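Notebook, Thursday, late afternoon

Long entry, sorry to whoever inherits this book. I had a pot of tea going and the room was quiet.

Subject for the week is still napkins. Tariq Mengal asked me at lunch why we have spent so many days on them when the dish towels only took two, and I gave him a bad answer at the time, so let me try for a better one. A dish towel has some weight. You drop it and it stays dropped, more or less the way you left it. A paper napkin remembers every fold it came with, and every fold somebody added later by wiping a hand on it, and it goes on moving a little after you think you are finished with it. I have started to be rather fond of them.

Where we are with the clearing sheet (the one Tariq calls the Endis sheet, after the old folder it was in): it has three starting layouts for a table that needs clearing. Spread means the napkins are all over the top with bare wood between them. Row means they are lined up toward the back. Pile is a pile. I rewrote the wording of all three this morning because "spread" used to say "evenly spread" and no table I ever cleared at home or anywhere else was even. Somebody has lunch, somebody gets up, the napkins end up where they end up. The new wording only asks that no napkin lie on top of another. Please cross out the old version if you have a printed copy in your drawer.

Stock: we had 454 napkins on the shelf when I looked after lunch, counting the opened sleeve. The Rungrueang ones are white and very soft and shed lint on everything, so I would like to use those up on the pile layout, where it matters least. The Brunda ones are stiffer and hold a crease nicely. The green ones I like best of all, they show up so well against the wood and they are easy on the eyes at the end of the day. 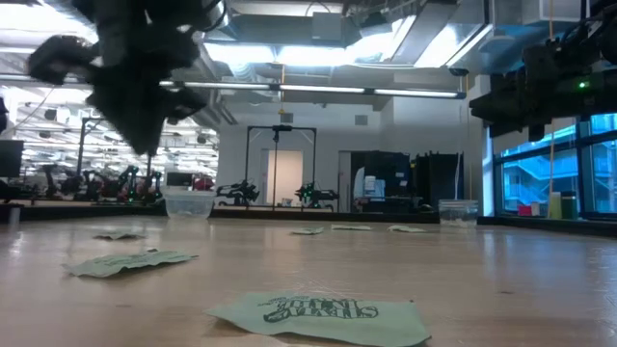
The spread layout needs one more line in the sheet, and I have been putting off writing it. It is about which side of the napkin faces up and which way the lettering runs. I had been treating that as decoration, but a printed napkin tells you at once whether it has been turned, and a plain one never does. Take the flat green one at the front, with the Shake Shack name upside down from our side of the table: anybody setting the table again from notes can get that one right, simply by reading it. The crumpled one over to the left has print along it too, though it is faint and I wouldn't want to depend on it. The little ones toward the back are so thin from low down that I would write down their order and leave it at that. So the new line will say: note the direction of any lettering you can read, and for the rest give left, middle, right.

One more thought on the surface. The tabletop is lovely and smooth but it shines toward the back, and a pale napkin in the shiny part takes me a second look to find. I tried pulling the blinds halfway down around 5 and it helped a bit, though then the room felt like a cellar. Tariq suggested the Skidness mat (the gray one, rolled up behind the door). I am reluctant, because a napkin sliding on bare wood is half of what makes this interesting, and on the mat it would just sit there. We could do one morning each way and compare. I'll bring it up when he is back from his dentist.

To do, in no special order: type up the lettering line, open the second box of Brunda, find the lid to the tall tub, wipe the table with a damp cloth only (no spray, it leaves the wood slippery for an hour). Also buy tea.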